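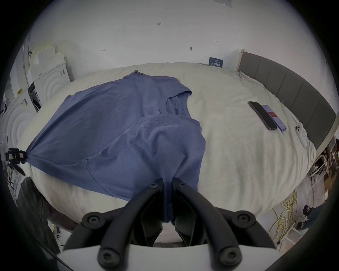 The Bedroom Pages: Folding, Sorting and a Bed With Nothing Put Away Yet

Welcome back, everyone, and a special hello to those of you who have come across from the Getadach newsletter, where Kelly Sugden was kind enough to give us a mention in July. This page of the gallery is all about the bedroom, and more particularly about the bed, which in most houses I know (mine very much included) spends its daylight hours as a laundry table. You bring the clean clothes in, you tip them out, you tell yourself it will only take a minute, and then the kettle boils and somebody rings and at nine in the evening you are still lifting T-shirts off the doona so that you can get into it.

I've been keeping these pages for 8 years now, first as a little corner of the Gastoddale neighbourhood site and then on their own, and the folding pages are still the ones that bring in the most mail. Last time I looked, the old post on fitted sheets had 3,178 visits, and I would guess that half of those were Liam Hollis going back to argue with me about corners. Hello, Liam! I still say you tuck the second corner into the first one, and I'm still happy to be proved wrong over a cup of tea.

The picture at the top of the page is the T-shirt one, and I've a soft spot for it. A slate-blue tee, short sleeves, round neck, spread out over a white duvet with all its creases still in it and the hem drawn up into one tight little fold. The label shows inside the back of the collar, which is how I always find my bearings with a plain shirt — look for the label, work out which way is up, and go from there. There are three phones over on the right as well, one of them a lovely lavender colour.

My own way with a tee, for those who've asked, is nothing fancy. I lay it face down with the neck away from me and smooth it from the middle outwards with the flat of my hand. Then one side comes in, with the sleeve turned back on itself, then the other side to match, and the whole thing goes up in thirds from the hem. Oranuch Boonyarit does hers in half first, sleeve to sleeve, and she is a good deal quicker than I am. Natalie Horrocks rolls everything, socks to jumpers, and stands the rolls on end in the drawer like a row of little loaves. I tried it for a fortnight and could find every shirt I owned, but I missed my flat piles and went back to them.

A word about doing this on a bed. A soft surface gives under your hands, so the folds never come out quite as crisp as they do on a table or a bench. Pull the bedding taut before you start and it makes a surprising difference. And if your back grumbles at you, as mine does, kneel on a cushion beside the mattress and bring yourself down to the work. Declan Bellamy wrote in to say that he sits on an upturned washing basket, and I pass that along for what it's worth, though I would want to know a bit more about the basket.

I'm also often asked how many T-shirts a person ought to own, and I'm the wrong woman to put the question to. I once emptied every drawer onto the bed and got to 50 before I gave up and made lunch. A good many of those went to the op shop, a few became dusters, and the one from the old Nedelcu fun run, with the hole under the arm, is going to see me out.

For the second picture we're looking across to the headboard, and it's a chance to say something about colour, which I don't do often enough here. Cream sheet, grey upholstery, a bit of light timber down the side. It's a quiet combination and a very forgiving one, and I find a pale bed is easier to sort clothes on because you can see what you've got. Dark socks on a dark doona cover are a trial, as anybody who has hunted for the odd one at bedtime will tell you.

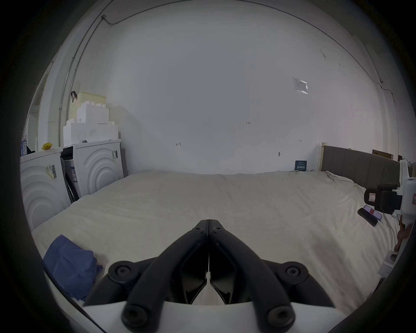

Cream sheet and grey panelled headboard, with a crumpled bit of blue on the left and a flat cardboard box leaning on the wall behind.

I do like vertical panels on a headboard. Ours at home is the buttoned sort, very handsome in the shop, and every one of those buttons collects its own ring of dust. A soft brush and a slow afternoon will sort it out, and the vacuum with the upholstery nozzle does well enough in between. With panels you can simply run the brush down the grooves and be finished before the second load is out of the machine.

The next gallery will be the linen cupboard, which I've been promising since before the Grirkow open day and haven't forgotten. If you have a photo of your own shelves, neat or otherwise, please do send it in through the contact page, and let me know whether you'd like your name beside it.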